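**Trekine crime desk, catch-up minutes, August 2018**
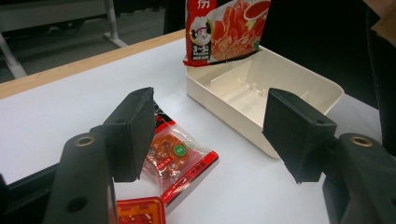
*Snack packet on the white table*

I took notes again, so blame me for the spelling!

We spent most of the hour on the Říha fraud trial. Audrey-Anne Cormier sat through both days of jury selection and has 30 pages of notes (she offered to read them aloud, we passed). She'll file 400 words when openings finish, and a longer piece at 2,000 once there's a verdict.

Dalibor Kolář is still waiting on the Plurix bank records he asked the clerk for in May. He'll call again and copy me in.

Agreed: we don't name the 2 witnesses from Inov until they've testified.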